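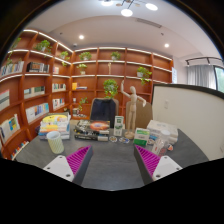

What does a hand-held gripper kit let a small shop do before it owns a robot arm?

It lets a person record how a task is done with the same kind of fingers the robot will have later. You hold the tool, do the job yourself, and keep the recording for training or for planning. You can learn a great deal about your own work this way before anybody signs for an arm.

Larkwood Evening Program, Buying Automation for Small Shops
Handout for session 3: reading an offer

Welcome back, everyone, and thank you for the lively talk last time (I went home with more notes than I came with!). Tonight we are going to read one offer slowly, line by line, the way I wish I had read my first one. It comes from Gezer, and the product is the Cellov kit, a hand-held gripper with a camera on it and a carrying case. The price on the sheet is $376 a month to rent. Bitatlow, the online service that stores and sorts your recordings, is a separate line at $70 a month, and it is easy to slide right past it because it sits on the second page under the shipping terms. Please get out a pencil and write the two prices next to each other now. 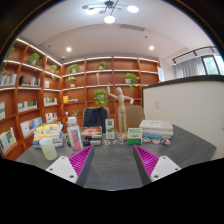 Wear parts are where I'd like you to spend most of your reading time. The rental sheet says that finger pads are "covered under normal use" and then never says what normal use is, so write to the seller and ask, and keep the reply with your contract. Look at how the fingers go together, too. Those magenta ribbed inserts are held beside white plates with the fasteners out in plain view, and that gives you a good question for the seller: may we open these up ourselves, or does the tool have to go back in the mail? I have heard both answers from different firms, and a week without your tool is a week of rent all the same.

Now think about what you would pick up with it. Bring a short list from your own bench or stockroom, with the awkward things on it as well as the easy ones, and we'll talk through which of them belong in a first trial.
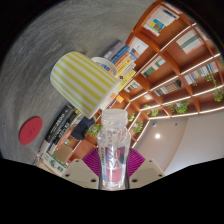 One former student wrote to me that the rental had been fine, but that she would have asked for a longer trial, as her crew spent the first two weeks just learning to move at an even speed. She also wished she had settled who owned the recordings once the Bitatlow account was closed. I think she is right on both points, and I've added them to the worksheet.

For next time, please read the ending clause of the Gezer offer, mark any word you can't explain to a coworker, and bring the worksheet with your item list filled in. The March session moves to the larger room upstairs, so give yourself a few extra minutes to find it.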